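Ticket 2775 – Rollidix steam press, heat cuts out mid-cycle
Status: open, waiting on part
Site: Volach laundry

Reported: Plate heats to setpoint, then drops out after a few minutes. Display shows E4. Power cycle clears it until the next load.

Checked so far:
Supply voltage OK at the outlet and at the terminal block.
Water tank descaled, no change.
Thermostat swapped with the one from the Custell unit – same fault.
Error log cleared at 3000 cycles. E4 came back on the next load.

Update, 2:15 pm: Thermal fuse reads open when warm, closed when cold. Ordered a replacement from Ndlovu. 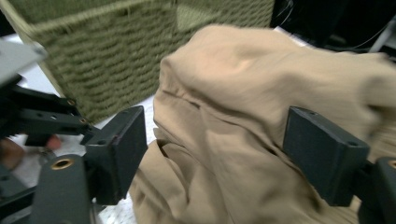 E4 shows up more on thick loads than on flat sheets, so please keep those off this press until the fuse is in. Cloth bunched up like the beige piece here, with a folded seam running across the middle, should go to the Custell unit. Flat items are fine at the low setting.

Next: fit fuse, run 300 cycles, check log. Leave ticket open until then.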